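14 April 2025

Draser batch, silver rounds and bars, second check. Continues from the November notes.

Balance zeroed, then checked against the 100 g reference weight before the first piece and after the last. No drift. 37 rounds in the tube as received from Montecinos. All weighed bare, cotton gloves, tongs for the proof-finish pieces.

Two rounds read low. Both reweighed after a wipe with dry cloth, same result. Diameter and thickness within the maker's tolerance on each, so density comes out slightly under. Set aside in flips, marked D1 and D2 – not to go back in the tube until Gaetano Grasso has run them on the Cokero analyser.

Ring test done on the 6 older pieces only. Decay sounded normal on all of them, but the bench fan was on and I would not rely on it. Repeat with fan off.

Milk spots on the reverse of several rounds, mostly near the rim. Logged, left alone. No dips on this batch.
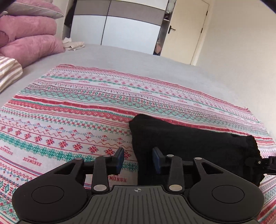
Black fabric, folded, on patterned cloth.

Jivcombe capsules: inner ring too tight for the rounds, fine for the older pieces. Order next size up. Calliper battery low.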